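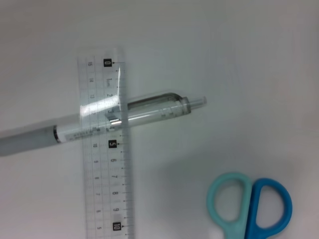
Duvet cover sold as Queen is shorter than the insert. Return it or shrink the insert?

Posted 29/10/2026 by loftbed_k in Bedding and Linens

I bought a Zisari duvet cover in Queen through a third-party seller. The listing gave the size as 88" x 88". My insert is a Kerner down alternative, also labeled Queen, and its tag reads 90" x 98". The cover closes, but the insert bunches at the foot and the corner ties pull. The fabric is brushed polyester, printed on one side, with a zipper along the bottom edge.

Two things I would like to know. Is there any standard behind the word Queen, or does each company choose its own numbers? And is there a safe way to make the insert smaller, or should I exchange the cover for a King and accept extra fabric at the sides? The return period runs into December, so I have time. I have not washed either item.

hemline_data

There is no single retail standard for a queen duvet. The mattress size is fixed at 60" x 80" in the US, but covers and inserts are cut to whatever the maker picks. Common queen inserts are 88" x 88", 90" x 90" and 88" x 92". Yours is on the long side and is closer to what some stores call Full/Queen Oversized.

General fit rules:

- Insert equal to the cover, or up to 2" larger in each direction: good fit, looks full.
- Insert 3" to 4" larger: usable with thin fill, lumpy with thick fill.
- Insert more than 4" larger: wrong size. Seams and ties carry the load and will fail first.
- Insert smaller than the cover: it slides. Ties at the corners help, and ties at the middle of each side help more.

You are 2" over in width and 10" over in length. The width is fine. The length is not.

Before returning anything, measure both items yourself. Lay each one flat on the floor, smooth it without stretching, and measure seam to seam along the center, then along one side. Tags give the cut size in some cases and the finished size in others, and sewing takes up part of the cut size. Quilting shortens an insert as well. If the real insert length comes out near 92", keep the cover. If it comes out above 94", exchange.

A King cover is usually 104" or wider. On a 90" insert that leaves 14" of empty fabric across, so I would not go that way. Look for a queen cover listed at 90" x 98" or 92" x 96". Eide makes one in a 400 thread count cotton. It has eight ties, and the button closure is at the foot.

Do not try to shrink the insert. Polyester fill does not shrink evenly, and a hot dryer will clump it.

quiltbox

just get a different insert, cheaper than shipping the cover back. i have a Dendus one at 88x88 and it fits every queen cover i own

marl_and_twill

The first reply covers the fit. Two additions.

Wash matters if you move to cotton. Untreated cotton can lose 3 to 5 percent of its length in the first few washes. On a 98" cover that is 3" to 5". Polyester, like the one you have, loses close to nothing, so do not expect it to change in either direction.

Check the return terms with the seller and not with the brand. On a marketplace listing the seller sets the terms, and printed covers are sometimes treated as made to order. Those are often exchange only for defects. A size that matches the listing is normally not a defect, even when it does not match your insert. If your measurement shows the cover is smaller than the 88" stated, say so in the request and give the figures.

Comments

threadbare_ok: Measured mine after reading this. Tag says 90 x 90, real size is 88 x 87. Quilted, washed twice.

loftbed_k: Insert is 89" x 96" seam to seam. Cover is 88" x 87.5". Exchange request sent.

pillowcase_b: Does the 380 count version of the Eide cover have ties too? The listing does not say.

hemline_data: Four, corners only, on the one I have.

Contact | Terms of use | © 2026 Home Linens Help | Thread 2910 | Back to top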